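6 décembre 2020, cahier d'atelier, banc Drurkow

Repris la question de Jacobs, posée en septembre et restée sans réponse depuis : est-ce qu'on peut, oui ou non, confier le rangement d'un plan de travail à un bras ? Chez eux, l'idée est de faire débarrasser les établis en fin de poste. Feutres, tournevis, chutes, chiffons. Ils ont vu une vidéo de démonstration et voudraient un chiffre.

J'ai pris le cas le plus bête que je connaisse, un feutre posé sur une table. Il faut le saisir, le lever, le tenir. Je n'ai pas mis le pot à crayons au programme, on verra ça quand le reste tiendra debout.

Bilan de la campagne, recopié des feuilles :

- essais lancés : 200
- feutre saisi et levé : 153
- essais avec feutre en biais par rapport au bord de la table : 83
- écart visé entre le bout des doigts et le bois à la descente : 4 mm

Le 153 est le nombre que tout le monde va vouloir citer. Je note donc tout de suite ce qu'il recouvre. « Saisi et levé » veut dire que le feutre a quitté la table et qu'il était encore dans la pince à la fin de la montée. Pris par le bout, pris de travers, ça compte. Si on exige une prise exploitable derrière (remettre le capuchon, ranger debout), le score baisse et je n'ai pas encore fait le tri. À faire avant d'envoyer quoi que ce soit.

Quelques remarques en vrac.

Le veinage de la table n'aide pas la détection. Grain très marqué, des bandes sombres, un vernis qui renvoie la lumière. J'ai eu des contours de feutre qui se prolongeaient dans une veine du bois, et la pince partait fermer à côté. Sur le plateau gris de Nirnberg, même programme, je n'avais presque jamais ce défaut. On me dira de changer de table. Les gens qui ont une cuisine en bois ne changeront pas la leur.

Le support noir posé à droite reste en place pendant les essais, je l'ai voulu ainsi. Un vrai plan de travail a toujours un truc encombrant dessus. Le planificateur le contourne très large, et du coup il refuse des positions où la main passerait sans y penser. J'ai réduit la marge une fois, je l'ai remise.

Câbles : la boucle côté poignet me gêne toujours. Quand le poignet tourne pour s'aligner sur un feutre en biais, elle tire. Il faudrait la refaire plus courte avec un guide. Déjà écrit dans ce cahier, je le réécris.

Pince à trois doigts et objet mince : mariage moyen. Ces doigts-là sont à l'aise sur un cube ou une pomme. Sur un cylindre fin couché, il y en a toujours un qui arrive avant les deux autres et qui pousse. Le feutre roule, l'estimation de pose est périmée, et on ferme sur du vide. Prudasik propose des doigts parallèles en prêt, j'ai demandé le délai.

Côté temps, je ne mets pas de moyenne, elle n'aurait pas de sens avec les reprises manuelles. Disons seulement que pendant un cycle j'ai le temps de ranger la table moi-même et d'aller voir si la machine à café est libre.

Mon avis provisoire, pour Jacobs : comme exercice de saisie, c'est honorable. Comme corvée déléguée, j'ai dû remettre la main dedans trop souvent. Un aide qu'il faut surveiller de bout en bout, je n'appelle pas ça une aide. Et je parle d'un seul objet, connu d'avance, sur une table fixe, avec le bras boulonné derrière.

À faire :

- trier les 153 par qualité de prise
- reprendre la boucle de câble
- refaire une série avec la lampe déplacée, pour le reflet
- ne pas promettre les chiffons, surtout pas les chiffons

Vues du banc, à coller dans l'envoi.

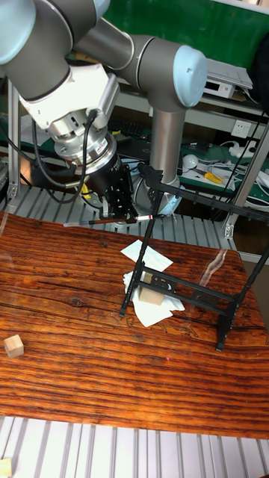
Sur les deux suivantes, feutre couché sur la table et pince au-dessus.

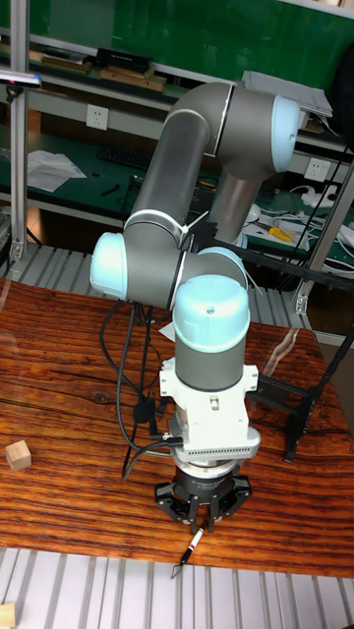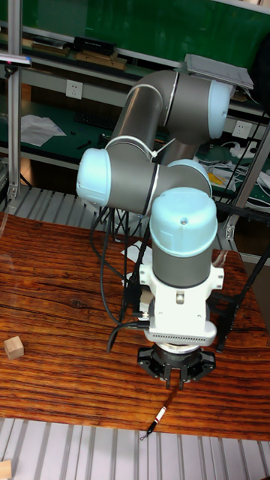 Réponse de l'équipe Nirnberg, à qui j'avais fait passer le brouillon : ils me trouvent sévère. Leur argument est que je compare le bras à quelqu'un qui serait déjà debout devant la table, alors que chez Jacobs, le soir, il n'y a plus personne, et qu'un rangement lent et incomplet vaudrait mieux que pas de rangement. Ils ajoutent que la moitié de mes ennuis vient de la pince et qu'avec les doigts de Prudasik je devrais recommencer avant de conclure. Sur les doigts, d'accord. Sur le soir, je leur ai demandé qui ramasse le feutre quand il a roulé par terre. Pas de retour pour l'instant.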